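Two Grippers, One Laundry Door

The test kitchen at Funbridge has a sink, a run of green cabinets and a washing machine, and for most of February it was booked for one job. The team wanted to know which of two grippers should go on the arm they plan to use for household chores. Laundry was the test because it asks for several kinds of grip in a row.

The first candidate, from Jurker, has two long fingers that open and close in parallel. The second, built by the Pawłowska workshop, has 3 shorter fingers that curl around whatever they touch. Both were bolted to the same arm and driven by the same controller, with the wrist camera left in place between swaps. Changing from one to the other took 19 minutes once everyone had done it a few times.

Over the month the arm made 1,305 attempts at four tasks: pulling the washer door open, pushing it shut, lifting one piece of clothing out of a basket and placing it in the drum.
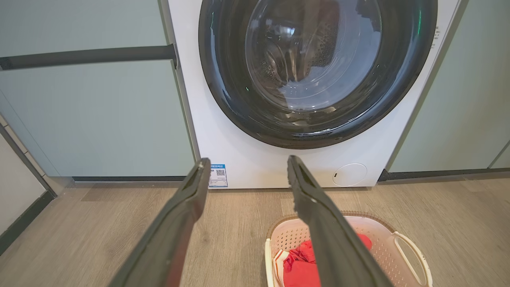 The two-finger gripper in front of the washer, seen from the wrist camera.

The door gave the most trouble. The Jurker fingers are slim enough to get behind the rim, but the arm has to arrive at nearly the right angle. A few degrees off and they slide along the plastic. The Pawłowska hand was more forgiving on the approach and then ran out of room, as its knuckles bumped the front panel before the tips had a hold.

Clothing went the other way. Three fingers picked up a towel cleanly almost every time, but with thin shirts they tended to bring up two at once. The two-finger gripper took smaller pinches and dropped more of them, mostly on the way from the basket to the drum.

The camera mattered more than expected. Shiny steel inside the drum confused the depth readings, and the software, called Vurirness, sometimes placed the back wall too close. The arm would stop early and let a sock go at the lip of the door. Lowering the room lights helped a little. Taking a second look from a lower angle helped more – at the cost of time on every load.

Wear was checked after 500 cycles on each gripper. The Jurker pads still held well. One Pawłowska fingertip had begun to peel and was replaced.

For now the two-finger gripper stays on the arm, mainly for the door. The next round of tests will move to the dishwasher, with new fingertips on both.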